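Hardale Community Center: Summer Program Update

The Hardale Community Center will begin its summer schedule on Wednesday, June 30, 2021. Members are asked to read the following notes before registering, as several arrangements differ from those in the printed leaflet sent out in February.

Opening Hours and Registration

The building will open at 9 a.m. on weekdays and at 10 a.m. on Saturdays. It will remain closed on Sundays until the fall. Registration for all classes is handled at the front desk or by telephone. Places are given in the order in which requests are received, and current members have priority during the first week only.

Each class is limited to 12 participants. Where a class is full, names will be placed on a waiting list and members will be contacted if a place becomes free. Members who can no longer attend are asked to cancel at least one day in advance. A place left unused for two sessions in a row will be offered to the next person on the list.

The fee for a full course is $30. Materials are included for the drawing and lettering classes but not for bookbinding, for which a supply list is available at the desk. Reduced fees continue to apply for students and for members over the age of 65.

The Lins Room

The Lins Room has reopened following the repair of its ceiling and the replacement of two windows. The room will be used for the lettering and poster class, the Civosach reading circle and the quilting group. Tables must be left in the layout shown on the wall plan. Groups that need a different layout should allow time within their own booking to move the furniture and put it back.

Participants in the lettering and poster class will work with markers in the first half of the course and with brush and ink in the second. Covered tables should stay covered at all times, and caps should be replaced on markers between uses. Ink is to be poured only at the sink counter.
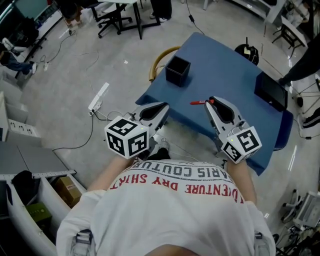 The Lending Library

The lending library now holds 4000 volumes, following a generous gift of local history and gardening titles from the Carkonmont Reading Society. The new titles are shelved together near the east door for the summer and will be moved into the general collection in the fall. Loans are for three weeks and may be renewed once, provided that no other member has requested the book.

A total of 71 books remain overdue from the winter period. Late fees on these items will be waived if they are returned before the end of July. Books may be left in the return box beside the main entrance when the building is closed. Large atlases and bound newspapers should be handed in at the desk, as they do not fit through the slot without damage.

Parking and Access

The lower lot will be closed for resurfacing during the second and third weeks of July. Members may use the upper lot, entered from Mill Street. Accessible spaces will be marked out beside the side door for this period, and the ramp will remain open. Bicycles should be left in the racks and not against the railings.

Questions concerning the summer program should be addressed to Cadi Mostyn, Program Manager, at the center office. Proposals for fall classes are also welcome and should include a short outline, the preferred day and any equipment needed.

Comments (4)

R. Tolland
Is the quilting group still on Thursday mornings? The leaflet says afternoons.

Center Office
Mornings, 10 to noon. The leaflet was printed before the room schedule was settled. We apologize for the confusion.

Jeanette P.
Very glad to see the late fees waived. I have two of the overdue ones and will bring them in this week!

walt_h
Will the upper lot gate be open in the evenings? Last summer it was locked at 6 and the reading circle runs until 8.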